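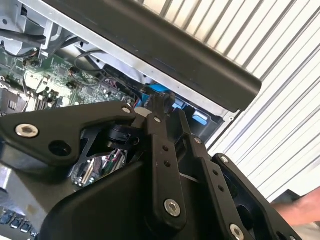 Citing a novel when page numbers differ between editions

Posted by Renaud
Our reading circle is preparing written reviews of the novel Wamura. Members hold 2 different editions, and the page numbers differ by as many as 20 pages. Which edition should reviewers cite? Reviews are due in November and may not exceed 80 lines.

Fidelina Agudelo
Reviewers should cite the chapter first and the page second, and name the edition once at the head of the review. Quotations of more than 8 lines should be shortened. Where the wording itself differs between editions, the later text is normally preferred.

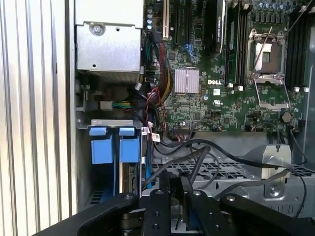
Matum asks whether the same rule applies to the foreword, as it appears only in the hardcover. A foreword may be cited by its title, with the edition given in parentheses.

Venus
We just leave the page numbers out. No one has complained so far.
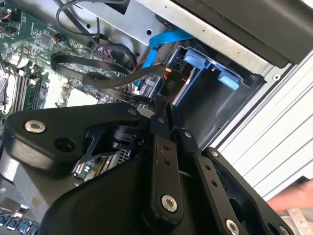
Inside an open desktop computer case.

Renaud
Thank you. Chapter references will be used, and the foreword will be cited by title.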